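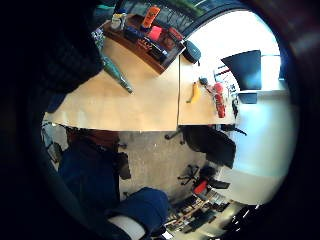

Has anyone here got clean toon outlines out of Pronis without them crawling between frames? I'm building a little desk-top still life for a short, all flat colour and inky edges, and I'm modelling it from things I've got to hand. The wooden tray with the orange bottle in it is my test piece, raised sides and all, and single stills of it look lovely! Then I render a move and the lines along the tray edge wobble and go thick and thin. Frame 18 is fine, frame 19 isn't. I'm on build 2171 and I've tried every line width up to 5. Help!

Posted by Istley, 11/8/25
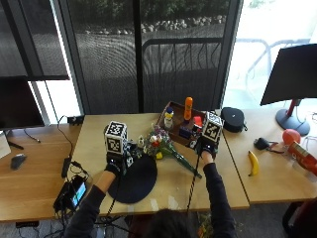

Tray and bottles on the desk

Akon
Are your lines set to screen space? Mine crawled like mad until I switched them to world units and baked the creases on the mesh. Put a tiny bevel on the rim of the tray too, as the line tool hates a perfectly sharp corner. Renders are slower (I went and made tea) but it's steady now.

Bachmann
just use a different renderer

Pronis_fan1354
What Akon said, plus lock the noise seed. It's under Sampling and it's set to change every frame by default, which drove me up the wall all January. I also render the lines as a separate pass, so if they go wrong I only have to redo those.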